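Notebook 5, bay dressing
25th April

Purpose: check the wall and table patterns against each other before anything more is ordered for the bay. 

Back wall is the Vultomley damask on the beige-pink stripe. Side walls carry the same pattern in the darker brown. Table has the Berine print: pale ground, gray leaves and ferns, orange flowers. Back wall panel cut from one length of 1828 mm, no join. Side panels cut to a 768 mm drop and pasted with Oral, thin coat, brushed from the middle outward.
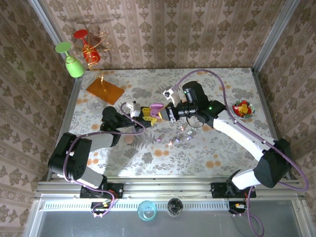
The stripe on the back wall was set against a plumb line and not against the metal profiles. First panel was trimmed to the profile and had to be redone. Repeat on the damask measured at 463 mm. The offcuts are long enough for a spare strip but not for a full side wall. Rolled and labeled on the shelf, pattern side in.

Color: the orange in the table print is the strongest color in the surfaces themselves. The brown damask sits back behind it. A pale part against the pale ground would be harder to pick out than the pink or the yellow, so white parts are left for the darker cloth. No change to the wall needed on that account.

Gold wire holder goes at the left rear corner of the table. Scrolls and rings are open enough that the wall pattern shows through, and at that corner the working area in the middle stays clear. Two other positions listed on the Braletthorpe layout sheet, neither tried.

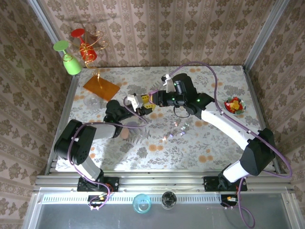 Comment added in the margin, different hand: would keep the holder but try it once with the plain wall behind. Gold over damask is a lot of curl in one corner, and the edges of the rings may get lost. Also, the leaf print needs pressing before the next session if it has been stored folded.

Agreed on both. Plain panel still to be cut. Iron on low from the reverse side, test on an offcut first.

Pink block: matte, smooth side, softly rounded rim. A few dark specks on the top face and one thin mark like a scratch. Left as is. Wipe with a dry cloth only, no solvent near the foam.

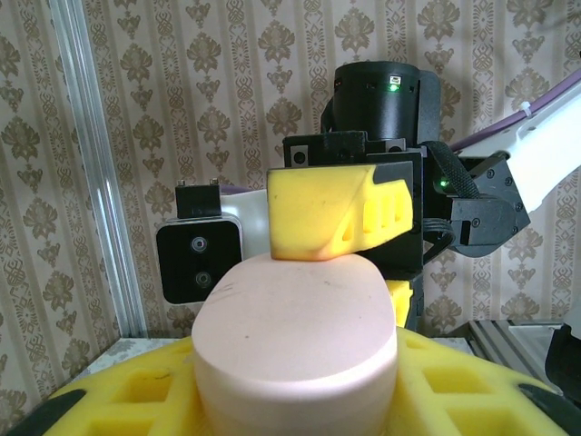 Pink block upright, yellow pad on the upper rim.

To do:
Cut plain panel, same drop as the side walls.
Press table cloth.
Order one more length of the darker damask from Vultomley, August batch if the April one is gone.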